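Solgate shelf kit leans on clips to tame cables

Gulham maker Solgate says its new aluminum frame kit, on sale from Friday, will put an end to dangling wires. That is a lot to ask of a bag of clear plastic clips. The kit costs $300, and the company says it has more than 481 orders.

"The cable stays where you put it," said Solgate's Saron Tesfamariam. She did not offer test results.
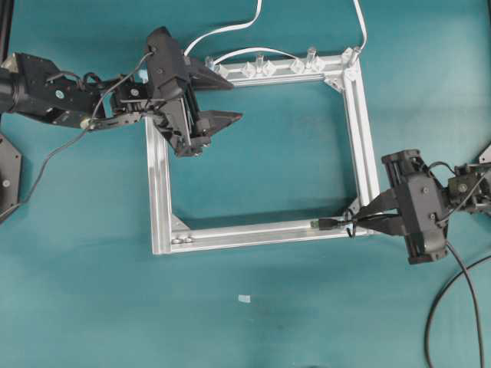 Can the clips be moved once the frame is built?
According to Solgate, they can be pulled off and pressed back on by hand, though it could not say how many times.

Rival Bogale sells a plain frame without clips for less. Solgate has not said what replacement clips will cost.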